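The Year I Learned to Love the Drop Sheet

I bought the house in Pendell in September, with the plaster already coming off the hallway ceiling in flakes the size of cornflakes. The agent called it character. My mum stood under it with her hand over her tea and called it something else.

I'd never patched so much as a nail hole. I grew up in rentals where you hung your posters with that blue putty and hoped for your bond back, so the idea that I could pick up a trowel and change the colour or shape of a wall felt faintly illegal. But a plasterer quoted me for the hallway, I had a little lie down, and then I signed up for night classes at the old Numadport hall instead — 17 of us in our worst trackies, all looking for somewhere clean to put our bags.

Lungile Sibiya teaches the course, and she's been plastering long enough to hear a bad mix from across the room. I mean hear it! She'll be helping someone with their corners and she'll call out "too dry" over her shoulder, and sure enough, some poor bloke is standing there with a bucket of rubble.

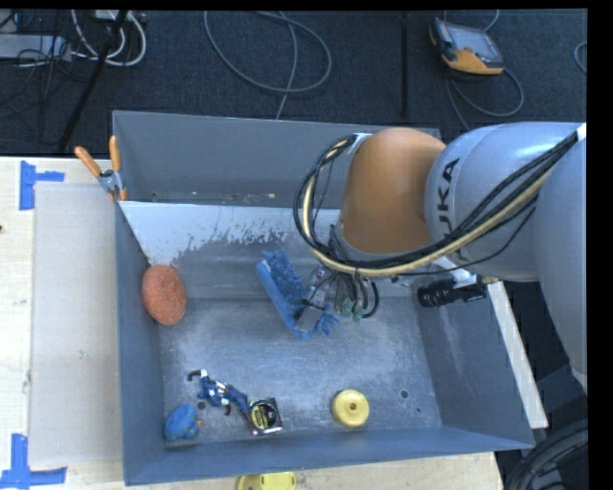 First, the dust

You think you know about dust. You've sanded a chair, maybe. Plaster dust is another animal altogether, and it got into my glovebox, my good boots and a sealed (sealed!) container of Anzac biscuits. Lungile's rule is that you sweep last and you mist first, with a cheap spray bottle, and you wear a proper mask even when you're only popping in for a second.

I ignored the mask bit once. I sounded like a kookaburra with a pack-a-day habit until the following arvo.

My other mistake was buying gear. I spent 200 dollars on a Plundoter trowel set because the handles were lovely, and I've used two of the things in it. One's for putting plaster on and one's for scraping it off the floor. The rest live in the shed, still shiny, next to the bread maker.
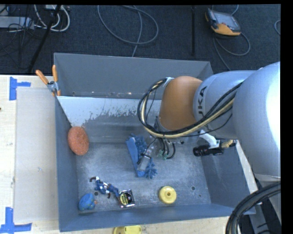

By the fourth class I could lay a coat on a practice board without half of it sliding down my sleeve, and I started to get cocky. I went home and did the wall beside the linen cupboard, on my own, radio on, dog shut in the laundry. It took me 4 hours. A professional would have had it done before the kettle boiled, and there's a dip near the light switch you could rest a pea in, but I kept wandering back out in my socks to run my hand over it.

The ceiling was harder. Everything's harder over your head, and my neck has filed a complaint. I mixed small batches, the way Lungile does, and used the Azar finishing plaster she likes because it gives slow people like me a bit longer to fiddle. My neighbour held the ladder and the torch and offered a lot of opinions about both.

It's up, though, and it's white, and nothing has fallen in anyone's tea. Mum came to inspect at Easter and gave it a long look before asking what I was planning to do about the bathroom. I've put my name down for the tiling course.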